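What People Read While They Wait: My Project Report

So my topic changed twice before I got going, and I should own up to that first. I started out wanting to write about library use in general, which was way too big, and then about magazines, which was too small. My advisor, Rajeshwari Pinto, asked me what I do in a waiting room, and I said I read whatever is lying there, even the fire safety notice. She told me to go write about that!

My question ended up being pretty simple. When people have to wait somewhere with nothing to do, do they read what's on the walls, and do they remember any of it later?

I picked 2 places. One was the lobby of the Tonina dental office, which has posters on every wall and a rack of leaflets by the door. The other was Rulden, a coffee shop near campus where the line gets long in the morning and there's a big community board next to the register. I handed out a one-page survey at both, starting in January, right as people were leaving. I printed 436 copies because that's what was left on my print account (I wish there was a smarter reason). I got 200 back that were filled in all the way.

The survey asked how long they thought they had waited, if they had looked at their phone, and if they could name one thing they had read on the wall. That last question was the fun one. Out of the 200 people, 101 could name something. I had guessed it would be way lower, and I lost a bet with my roommate over it.

The dental office did better than the coffee shop. I think it's the chairs. At Tonina you sit facing a poster about gum disease and you really can't get away from it - one man wrote out the whole headline for me, word for word. At Rulden you're standing, shuffling forward, and looking at the muffins. The people who did remember the board mostly remembered the same flyer, a yellow one from the Sastry music school with the tear-off phone numbers all gone except one.

Phones mattered less than I expected. Plenty of people who said they were on their phone the whole time could still name a poster. I read a chapter by Grudska that calls this "spare looking," and I like that phrase a lot, so I used it in my talk too.

There are problems with all this. People who hurry out the door don't stop for surveys, so I probably missed the ones who remember the least. I also stood pretty close to the gum disease poster while I was handing out pens, and I should have moved over. If I did it again I'd ask people the next day

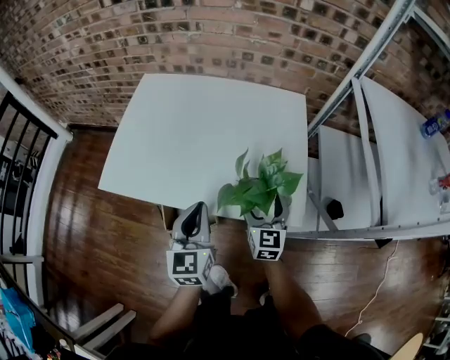

instead of at the door, and I'd add a third place where the waiting is really long, like the bus station.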